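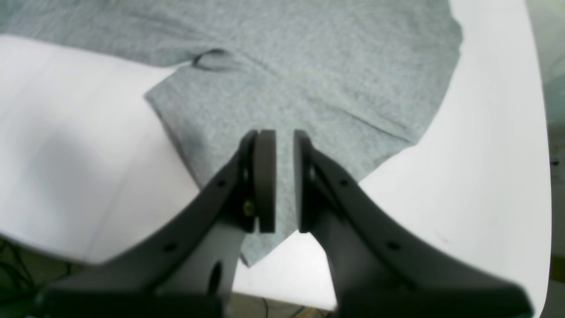

Textile Care and Home Management
Unit 7: Folding Knit Tops

Handout prepared by Melaniia Tymoshchuk. Revised August. The practical exercises were written with Vibeke Thorlacius, who teaches the laundry and finishing half of the course.

Read this before the practical session. Bring three clean cotton T-shirts from home, at least one of them heather or another mixed-color knit. Shirts from the teaching store are available for anyone who forgets, but they have been folded so many times that the creases are already set, and you learn less on them.

1. What makes a knit different

A woven shirt has threads that cross at right angles. It holds a crease where you put it, and it keeps its outline when you lay it down. A T-shirt is made of jersey, a weft knit in which one yarn is looped through itself row after row. The loops slide, so the fabric stretches, mostly across the body, and it relaxes again when you let go.

For folding, this means:

A knit does not come to rest where you drop it. It has to be smoothed.
If you pull one corner, the pull travels. The opposite hem may move too.
Cut edges curl. A sewn hem curls less but can still roll over, especially at the sleeve.
A jersey body can twist. In many shirts the side seams no longer run straight down after a few washes. This is called spirality, or torque, and it comes from the yarn and the knitting. You cannot fold it out.

Students often blame themselves for a fold that ends up crooked when the shirt itself is crooked. Check the side seams first. If they wander to the front by an inch or more at the hem, fold by the shoulders and let the hem fall where it wants.

Heather gray deserves a word of its own. The color comes from mixing light and dark fibers before spinning, so the surface is speckled and small wrinkles are hard to see on it. Shadows show you the folds better than the color does. Work with light from one side when you can. A ceiling light straight overhead flattens everything and you will miss a turned-under sleeve.

2. The surface

Use a table, not a bed. A bed gives under your hands and the fabric sinks with it. The table should be smooth, clean and wide enough for the shirt with its sleeves out. White or pale tops are easiest for checking lint and loose threads from dark garments, and less easy for white ones, where the hem disappears into the background.

The correct height is a little below your bent elbow. The tables in the main room are fixed, so taller students may want to use the raised bench along the window.

Wipe the table before you start. Knit picks up everything. If there has been an ironing group before you, let the surface cool.

Folding boards: the course owns several Pronwood boards in the adult size. They are useful when you have a pile of equal shirts and want equal rectangles. You may use them in Exercise 4. For Exercises 1 to 3 use your hands only.

3. Laying out

This is the part people skip, and most bad folds start here.

a) Pick the shirt up by the two shoulder seams, one in each hand.
b) Give it one short shake, downward. One is enough. Hard shaking stretches the neck rib.
c) Lower the hem to the table first, then bring the rest down toward you or away from you so the air goes out from between the two layers.
d) Put the sleeves out to the sides.
e) Run flat hands from the center outward. Press lightly and slide. Do not drag with your fingertips.
f) Look for doubled places.

On step f: a doubled place is anywhere the fabric has turned over on itself. It usually looks like a curved dark line with a soft shadow under it. A sleeve edge that has flipped makes a crescent. A fold across the body makes a longer, fainter line, often diagonal. Lift the fabric, open it, and lay it down again. Pressing a doubled place flat only sets it.

A shirt can be flat and still not be laid out. If the outline comes to a point somewhere, or one side is straight and the other is ragged, part of the garment is underneath. Find it before you make the first fold.

4. Working from a heap

In practice a shirt rarely reaches you flat. It comes out of a basket or a dryer in a heap, and the first job is to find an edge. 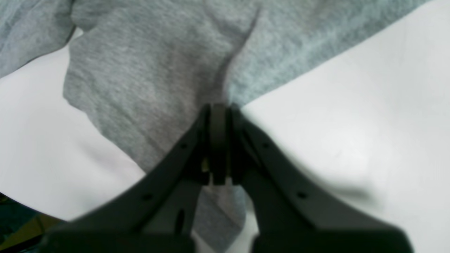
Fig. 1. Heather-gray knit, crumpled. Find a hem or seam before lifting.

Do not start by pulling on whatever is on top. The top of a heap is nearly always the middle of a panel, and if you lift from there the whole shirt hangs in a cone and you are no better off. Use this order instead:

Feel for a thick line. Seams and hems are two or more layers and you can find them with your eyes shut.
Follow the thick line with finger and thumb until it ends or meets another one.
If it meets a rib, you have the neck. From the neck go outward along either side and you reach a shoulder.
If it goes on in a large loop, you have the bottom hem. Follow it to a side seam if there is one, then go up.
If it goes on in a small loop, you have a sleeve. Go up the sleeve to the shoulder.

Once you have one shoulder, hold it, and let the rest hang. The second shoulder is found by following the neck across. Then go back to section 3.

Tubular shirts have no side seams. Many inexpensive shirts are knitted as a tube, so if you can find no side seam at all, stop looking for one. Use the sleeve seams to judge where the side of the body should be.

5. Three folds

Shelf fold

Lay the shirt face down. Fold one side in so that the shoulder is crossed halfway between the neck and the sleeve seam. Turn the sleeve back on itself so it lies inside the new edge. Repeat on the other side. The two long edges should now be parallel. Fold the hem up to the middle, then once more to the neck. Turn over. The neckline is centered at the top.

The usual fault is a shape that is wider at the hem than at the shoulder. It means the side folds were made at an angle. Open the shirt and start over; a correction at the end makes a lump.

Drawer fold

Lay the shirt face up. Side folds as above, but let them overlap until you have a narrow strip. Fold the strip in half, hem to neck, stopping a little short of the rib. Then fold in thirds. The packet should stand on its edge. If it falls over, it is folded too loosely or the fabric is too thin for this method. Very light jersey does better in the shelf fold.

Travel roll

Lay the shirt face down. Turn the bottom hem outward to make a cuff as deep as your hand. Side folds in. Roll firmly from the neck toward the hem, pushing air out as you go, and turn the cuff back over the roll to hold it. Do not use this for storage at home -- the cuff stretches if it is left for weeks.

6. Moisture

Cotton jersey folded damp will smell within a day or two and may spot. Check the thick parts: neck rib, underarm seam, hem. The body of the shirt dries first and tells you nothing. If the rib feels cool against the inside of your wrist, hang the shirt again.

Cotton folded very dry, straight from a long dryer cycle, is stiff and keeps every wrinkle it had in the drum. Let it lie open on the table for a few minutes before folding. Wrinkles that stay can be smoothed with a barely damp hand, or steamed. The hand steamer marked Erkano is kept in the tall cupboard; sign for it and empty the tank when you finish.

7. Exercises

Work in pairs. One folds, the other observes and writes. Change over after each exercise.

Exercise 1. Lay out one shirt as in section 3. Your partner marks any doubled place you missed. Repeat with a second shirt.

Exercise 2. Your partner drops a shirt on the table in a heap. Find both shoulders using touch only, eyes closed. Write down which part you found first and what path you took from it.

Exercise 3. Make each of the three folds once, with the same shirt. Open it fully between folds. Note where the crease from the last fold got in your way.

Exercise 4. Make 7 shelf folds by hand and 7 on the board, using the same shirts. Stack both sets. Measure the height of each stack and the difference between its widest and narrowest shirt. Copy the numbers onto your worksheet.

Leave the tables clear at the end. Teaching shirts go back in the Skollier bins, sorted by size.

8. Questions to prepare for discussion

Why does a shirt that looks flat sometimes fold badly?
When would you choose the shelf fold over the drawer fold, given the same drawer?
What would you change in section 4 for a long-sleeved shirt? For a hooded one?
A customer complains that a new shirt twists to the left after washing. What do you check, and what do you tell them?

Written answers to any two of these, one page in all, are due at the start of the next unit. Please write your name on the page. Last term two came in without one.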